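Lista: automatización-taller
Asunto: Re: Presupuesto para la segunda celda de dos brazos
Fecha: 6 de septiembre de 2025

El mensaje anterior decía:

> Hola a todos:
> En Altstead queremos montar una celda para embolsar aperitivos y nos han aprobado
> los brazos, pero el resto del presupuesto está en blanco. ¿Qué partidas se
> os olvidaron la primera vez? ¿Merece la pena cerrarla con paneles
> o basta con una mesa? Tenemos que entregar los números antes de diciembre.

¡Qué buena noticia! Nosotros acabamos de cerrar la lista de compra de la segunda celda de Milora y lo tengo todo fresco, así que me enrollo un poco.

Lo primero: cerradla. Perfil de aluminio, paneles en tres lados y un suelo liso. Nosotros elegimos un estampado de leopardo rosa para las paredes y estamos encantados (el color no cambió el precio, preguntad a vuestro proveedor). Los dos brazos van sobre el mismo raíl delantero, y ahí sí conviene gastar: con placas de montaje decentes, cambiar uno es cosa de un rato.

Os pego dos tomas de la tarea de la bolsa de papel con paquetitos de aperitivos:

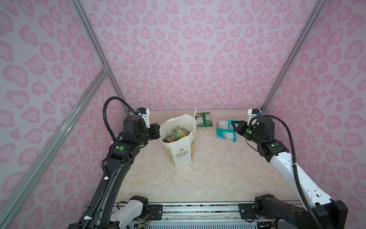
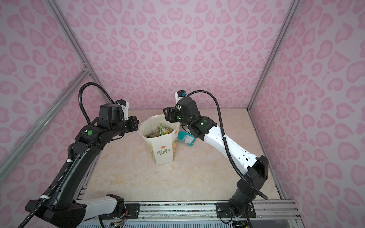

Partidas que yo metería desde el principio

1. Conducto corrugado y bridas. Pedid más largo del que sale en el plano, el bucle desde la muñeca se come mucho cable. Nosotros compramos 14 metros y hubo que repetir pedido.

2. Pinzas de repuesto. En Kiani piden 2 por celda y nos ha parecido buena costumbre. El plazo de entrega fue de 6 semanas, tenedlo en cuenta si vais justos con diciembre.

3. Soportes de muñeca. Los imprimimos en casa, pero poned el material y las horas de impresora en la hoja, que luego alguien pregunta.

4. Consumibles. ¡Esta se nos pasó entera! Bolsas de papel, paquetes de varios tamaños y reposición de lo que se arruga. Tenemos reservados 270 euros para el primer trimestre.

5. Horas de puesta en marcha. Para la primera celda usamos la plantilla de Clenum, que las separa del montaje mecánico, y me encanta cómo queda. Si la queréis os la paso en hoja de cálculo.

Me falta por saber qué hacéis los demás con la iluminación: ¿la cargáis a la celda o al local? Y si Altstead comparte su borrador por aquí, lo reviso con muchísimo gusto.

Un saludo,
el equipo de la celda de Milora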